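Nazma Miah has been comparing grippers in Kenimville since May, and she'll happily tell you about every one of them. "I started with the stiff fingers, and oh, I was so sure of them!"

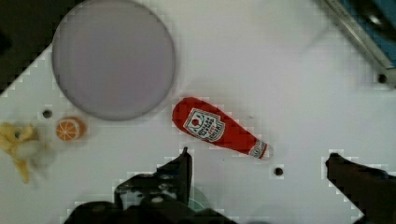

She ran 134 grasps with each pair, and the softer Drarska set dropped 15. "Plush is sneaky, you know, it squashes and then it slides."

The arm itself she wouldn't trade, though she does fuss over the wiring. 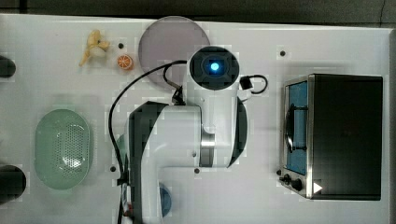 *The arm at Nazma's test table, with the toaster oven at right.*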